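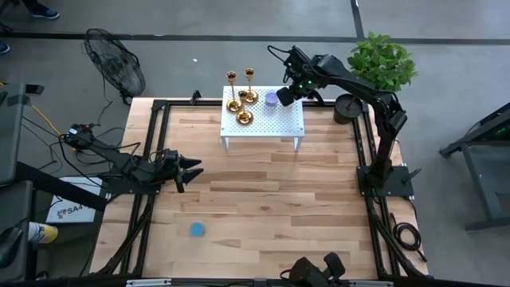

Subira Kirui wished it entered before anything else that the candlesticks had never been a set, that the old lady had known this perfectly well, and that any finding to the contrary would be struck out by a person who had dusted them.

The entry was made. It stands as the first line in the Register of the Mbwambo Estate, Household Effects, Table Division, and the Office at Tredarby has not seen fit to move it.

The Office was bound by the eleventh clause of the will. The clause directed that the items known as the evening things be laid out upon a wooden table in the manner in which the deceased had kept them, and that they pass, together with the sum of 4,000, to whichever of her two nephews could say what the arrangement was for. The evening things were listed as candlesticks, candles in glass, one white stand and one small tree in a pot. No plan of the arrangement was attached. The solicitor, Mr. Gualtiero Sala, had searched for one through 1,692 sheets of correspondence and had found a recipe for plum jam, which was returned to the family.

The sitting was called for a Friday in October at nine in the morning. Both nephews attended. Mr. Josphat Shirima brought a folder. Mr. Jabari Tanui brought his reading glasses and, on being asked whether he had further materials, showed the case they came in.

Mr. Shirima was heard first. He submitted that the arrangement was commemorative. The candlesticks were to go upon the stand, being the most dignified items, and the candles in glass were to be ranged below in the order of the family's arrivals at Nilleo: blue for his grandfather, who came by water, and the other colors for persons whose particulars he would supply. He spoke for 19 minutes. The blue candle was placed at his direction, then placed again, his first position having been found to represent a cousin.

Mr. Sala inquired whether the deceased had ever mentioned commemoration. Mr. Shirima replied that she had not been a woman who mentioned things. This was accepted as being within the general knowledge of the Office.

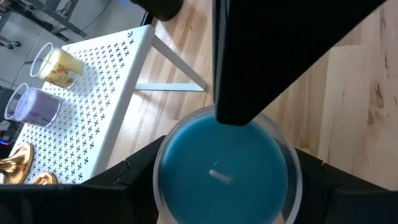

Of the Second Submission

Mr. Tanui asked for time to look at the table and was granted it. He then asked whether he might move the candlesticks down. The Registrar, Mr. Shabani Shemweta, ruled that items might be moved provided that they were lifted and not slid, the table being on loan.

Mr. Tanui stated that as a boy he had spent three winters in his aunt's house on Jemonik Street. He had been afraid of the stairs. In the evenings his aunt set her things out on the table by the window and took a long time over it, and she would ask him whether the purple one ought to go nearer or farther off. He generally said farther. She would move it, consider it, and ask about the yellow one. By the time the matter was settled to the satisfaction of both parties it was past eight, and he had gone up to bed without remembering to be afraid.

Mr. Sala asked what position the items had occupied when the matter was settled.

Mr. Tanui said that it had been different every night.

The Registrar adjourned for tea.
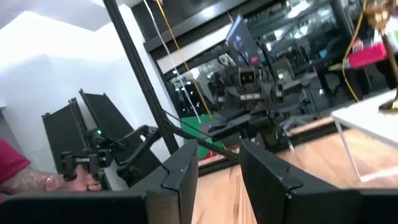 The long room at Tredarby, toward the glass wall.

On resumption Mr. Shirima objected. He submitted that an arrangement which was different every night could not be an arrangement within the meaning of the clause. He cited his folder. He was then asked by the Registrar, purely for completeness, whether he had himself ever stayed at the house on Jemonik Street, and he said that he had, for one summer, when his mother was ill.

The Registrar asked whether the evening things had been out.

Mr. Shirima consulted his folder at some length. He said that he believed they had. He said that he had been six years old and that his aunt had wanted his opinion about the tree. He had told her that it should be on the right, where it could see everybody, and she had thanked him and put it there. It had been his understanding that it stayed there permanently.

Mr. Tanui said that it had. In all his winters she had never once asked him about the tree.

The Register notes a silence here but gives no length for it. Mr. Shirima then closed the folder, rose, and inquired of his cousin whether the purple one ought to go nearer or farther off.

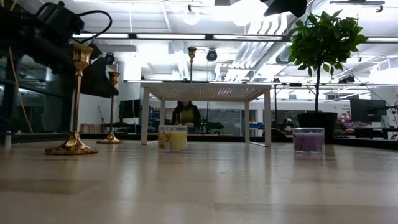

Farther was the answer given, and the Registrar directed that it be written down. Mr. Shirima thought the yellow one might come toward the middle. Mr. Tanui thought so too, but wished to see it. Subira Kirui, who had returned for the tea things, told them both that the candlesticks wanted a little more room between them, and this was put into effect without a vote.

The Office found that the eleventh clause had been satisfied by the two nephews jointly. The sum was divided. The evening things could not be, and it was ordered that they spend the winters with Mr. Tanui and the summers with Mr. Shirima, each party to deliver them unwrapped and by hand. The sitting had been expected to end at noon. It rose at ten past eight in the evening, the position of the blue candle having been reopened.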